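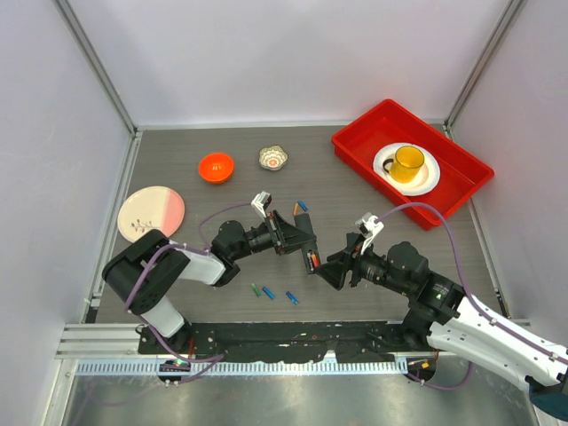 Who decides when a correction goes at the top of a story and when it goes at the foot?
The duty editor decides, and the readers' editor can overrule within two working days.

Minutes, editorial standards meeting, Dresdale Courier
2018-04-24
Present: Zoriana Tymoshchuk (chair), Svitlana Vasylenko (readers' editor), news desk, web desk, Tillon bureau by phone.

1. Last minutes
Agreed with one change. Item 4 should read "court reports", not "council reports".

2. Corrections
SV reported 110 complaints since September. Most were about names and job titles. Six led to a correction at the top of the story. The news desk asked for the wording to be kept shorter – the Mykhailiuk planning story had a note longer than its first three paragraphs. SV will redraft the standard wording.
The web desk said that corrected stories shared before the change still show the old headline in some feeds. No fix yet.

3. Unnamed sources
ZT wants a line in each story saying why a source is not named. The Tillon bureau thought this would put people off talking, mainly in small workplaces where the reason gives them away. Agreed to use the line on council and court stories only and look at it again in September.

4. Reader survey
421 replies. Readers asked for opinion pieces to be marked more clearly on phones. The label is there now but sits under the picture. Web desk to move it above the headline.
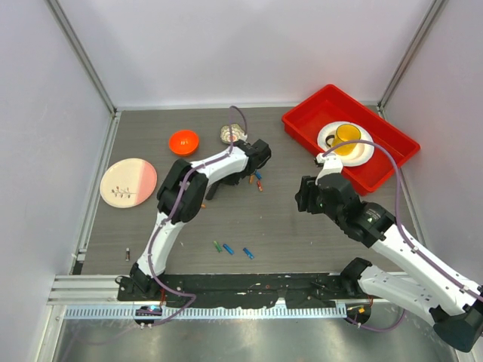
Two arms and the red tray at the table.

5. Source documents
The Lirance bus contract papers were put online with the story and drew a good number of emails, two of them with useful leads. Staff home addresses had to be blacked out by hand and one page was missed for an hour. From now on a second person checks every page before it goes up.

6. Any other business
The style guide still has the old rule on courtesy titles. SV to remove it.

Actions
SV: correction wording, style guide.
Web desk: opinion label, old headlines in feeds.
ZT: note to staff on unnamed sources.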